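Ticket 91 – Kitchen / Supplies
Subject: Canisters keep going back to the wrong place, coffee keeps tasting of soup
Status: Resolved (reopened twice)
Priority: Low, according to the form. High, according to everyone who had the coffee.
Location: Second-floor kitchen, Nava building

Original report, 8:40 a.m.

The coffee tastes of vegetable bouillon. I cleaned the machine, ran two tanks of plain water through it and made another pot. Still bouillon. The machine is fine. I then opened the canister marked COFFEE on the shelf over the sink and found bouillon powder in it, with a scoop of coffee on top for garnish.

Please advise.

Reply from Facilities Desk, 9:15 a.m.

Thanks for reporting. Have you tried reading the label?

Reply, 9:17 a.m.

I have read the label. The label says COFFEE. See above.

Troubleshooting log

Step 1. Emptied every canister on the shelf and washed the lot by hand. The Jiltix order form says they are dishwasher safe. The dishwasher's opinion was sought in March and we lost the labels off half of them, so by hand it is. Left them upside down on a towel overnight.

Step 2. Refilled from sealed bags. Coffee, tea, sugar, bouillon. Wrote the contents on masking tape and stuck it on the lids.

Result: worked for four days. Then somebody had two lids off at once and put them back the other way round. The lids are all the same size, so every lid fits every canister, and a label on a lid is really just a suggestion.

Step 3. Moved the tape to the bodies. Better. However, the shelf is above eye level for most of the floor, and people feel around for a canister the way you feel around for a light switch. The tape ended up facing the wall. Ticket reopened.

Step 4. Took them off the shelf altogether. Bought plastic bins from Finda, one bin per kind of thing, with the idea that if a canister is in the wrong bin you can at least tell from across the room. 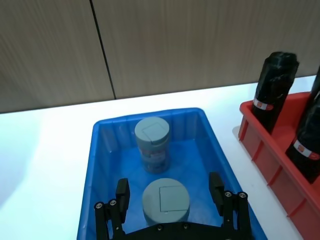

Grouping by bin only helps if the bins are sorted by who uses them, and I had sorted mine by which was nearest when I picked up the canister. So the first afternoon went on moving things back and forth. Hot drinks got their own bin and so did soup, which is now kept at the opposite end of the counter from anything you would put milk in. The canisters themselves are no help at all in this. The two gray ones in the blue bin have the same flat lid with the same raised square on it, and from above, which is how you meet them once they are in a bin, you could swap one for the other and go on with your day. I have put a colored dot on each square. Green is drinkable, red is soup. I would have liked a subtler system but I have met my coworkers.

Step 5. Sent a message round explaining the dots. It had one line in it. Three replies asked what the dots meant.

Step 6. Checked stock while I had everything out. Atov sent us 100 bouillon sachets on top of the powder, on an order for 20. I don't know who drinks this much soup. I have asked for the extra ones to be collected and have been told a case number is on its way. For now they are in the cupboard under the microwave, behind the paper plates, and they are not to be poured into any canister by anyone being helpful.

Comment, 2:05 p.m.

Can sugar go in with the hot drinks? I keep walking to the other end for it.

Reply, 2:11 p.m.

Yes. Moved. Green dot.

Comment, 2:30 p.m.

I'm colorblind, which one is soup?

Reply, 2:48 p.m.

Fair. Soup now has an S written on the dot in black marker. Drinks have a D. Sorry, should have done that first and skipped the dots.

Resolution

Cause: identical lids, labels on the lids, shelf too high, one person (not identified, not pursued) topping up from whichever bag was open.

Fix: bins on the counter, letters on the lids and tape on the bodies as well, so that a swapped lid at least disagrees with its canister. If they disagree, smell it before you scoop.

Still open: the Atov sachets. Moved to a separate ticket.

Closed 4:30 p.m. Coffee tested by the reporter and described as "bad, but in the normal way."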